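The Triltwood Daypack for Kids, After a Full School Year
July 12, 2025

My mother bought my school bags at the drugstore on the corner, a new one each August, and each one had given up by spring. I grew up thinking this was simply what bags did, the way tomatoes went soft. So when my older daughter started first grade and another parent at the bus stop told me she had spent real money on a Triltwood, I nodded politely and went off and bought the cheapest thing with a rainbow on it. You can guess how that went. The rainbow peeled, the zipper teeth split down the middle in October, and we finished the fall with a safety pin and a certain amount of crying (some of it mine).

We now own two Triltwoods, one for each girl, and they have been through a full year of first and third grade, a summer of swim lessons, two road trips to see the cousins, and one unfortunate episode with a carton of chocolate milk. Several of you wrote in after my lunchbox post asking which school bag I'd buy if I had to start over, and I kept promising to get to it, so I finally sat down with a big glass of iced tea and got to it.

The first thing to know is that size matters much more than pattern, whatever your child tells you in the store. Triltwood makes the daypack in a small and a large, and the large is really quite large. On my younger girl it looked like she was being followed by somebody. We sent it back (the return was easy, I printed a label and that was that) and got her the small, which takes a folder, a lunchbox, a light sweater and whatever rocks she has picked up on the way home. It does not take a library book of the big flat picture-book sort unless you're willing to tilt it in and leave the top a bit open. Her sister has the large and has grown into it nicely. If your child is on the line between the two, get them to try both on with the lunchbox already inside, since that's the thing that pushes everything out of shape.
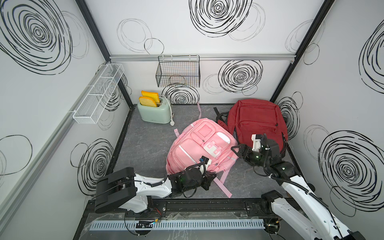
Now, comfort. I am not a doctor, and I won't pretend I can tell you what a backpack does to a growing spine, but I can tell you what my kids complain about, and they complain about straps. The old rainbow bag had straps like ribbon. These are padded, and wide enough that they don't dig in, and after the first week I stopped hearing about it altogether, which in our house is the highest praise a thing can get. There is a chest clip too. My younger one can't do it up by herself and so doesn't, and my older one thinks it makes her look like a mountain climber and wears it to the dinner table.

The straps do slip. I'd say every couple of weeks I have to pull them snug again, usually at seven forty in the morning with one shoe on. It isn't a disaster. But on a bag at this price I expected the adjusters to hold their place better than they do, and I have heard the same from two other families on our street, so I don't think we simply got a bad pair.

And then the zippers! I went in suspicious. What I do now in any store, and I recommend this if you don't mind looking a little odd, is to open and close the main zipper one-handed while holding the bag by its top loop with the other. A child will be doing exactly that, standing up, in a hallway, with somebody talking to them. If it catches in the store it will catch every day for a year. The Triltwood passes on the main compartment and nearly passes on the front pocket, where the lining can get pinched in the corner if you go too fast. I trimmed one loose thread in there with nail scissors and it has behaved since.
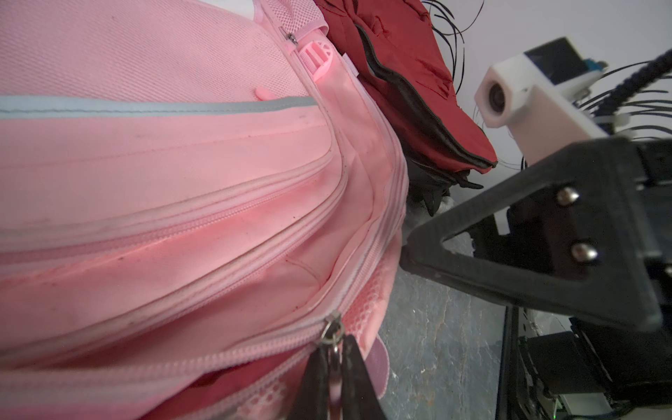 Cleaning is where I have the most to say, because pale colors and grade school are not friends. If you choose pink, and we did not choose so much as surrender, you are going to see every speck. The mesh parts are the worst of it. Smooth fabric wipes down with a damp cloth and a drop of dish soap, but mesh holds on to dirt down in the weave and you have to go after it with something. I use an old soft toothbrush and lukewarm water with a bit of laundry soap, little circles, then a clean wet cloth to lift the suds, then the whole bag upside down over the back of a chair on the porch. It takes an afternoon to dry when the weather is decent and two days when it isn't.

The tag says not to put it in the machine. I put it in the machine. I did it once, after the chocolate milk, inside a pillowcase on the delicate cycle with cold water, and it came out clean and smelling fine, but the back panel has had a slight wave in it ever since, so I will be obeying the tag from here on. If you've got a milk situation of your own, the thing that would have saved me is speed. Rinse it that same evening, before it has a chance to settle into the padding.

I also want to put in a word for the reflective striping, which I paid no attention to when I ordered and have come to care about a great deal. From November to February our bus comes when it's still half dark, and our road has no sidewalk for the last stretch. I can pick my girls out in the headlights well before I can see their coats. I'd skip any school bag without some of it now, however cute.

For the sake of fairness I should tell you what else we tried. The Yammine is lighter and costs less, and if your school doesn't send much home it might be all you need. The bottom wore through on ours where it gets dragged across the classroom floor. The Triser has the cleverest pockets of the lot, with a sleeve for a water bottle that doesn't tip out when the child bends over (I would love for Triltwood to borrow that idea), but it is stiff as a board and it doesn't squash into a cubby. We had a Pruvus on loan for the road trip in July and I liked it very much as a travel bag. As a school bag it has too many buckles, and a six-year-old with cold hands and a lot of buckles is a recipe for a missed bus.

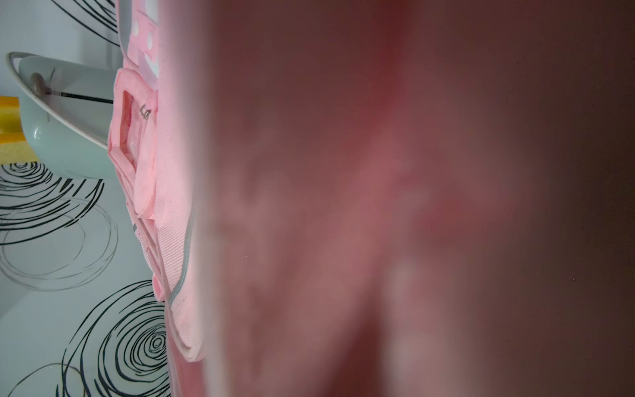
A few smaller things, in no special order. The name label inside is made of something that regular marker wipes right off of, so use a laundry pen, and let it dry overnight before you close the bag up. The side pockets are shallow, and a tall bottle will lean out and eventually leave home. The top loop is sturdy and has been hung on hooks, doorknobs, a fence and a dog, with no sign of the stitching letting go. And if you are buying for two children, please think hard before you get them the same color. I thought it would prevent arguments. What it did was send my third grader to school with a spelling folder that said cat, hat and mat. We have since tied a yellow ribbon on one of them, and there was an argument about who got the ribbon.

On cost, I know it's a lot to spend on something that is going to be thrown on a gym floor. I grumbled about it for a week. What settled me was adding up the rainbow bag, its replacement, and the replacement's replacement, which together came to more than one Triltwood and didn't make it through a single school year. If the price is still too much, keep an eye on the secondhand groups in June, when families clear out their closets. I've seen nearly new ones go for half.

I'd give it four stars out of five. It loses one for the slipping straps and those shallow side pockets, and I'd take back half of that star if they fixed the bottles alone. Both of ours are going back to school again in the fall, freshly scrubbed, and I have a third in the small size sitting in my cart for my niece, who starts kindergarten and has asked, very firmly, for green.

I'm hoping to get to pencil cases next, if the girls will let me have theirs back long enough to look at them.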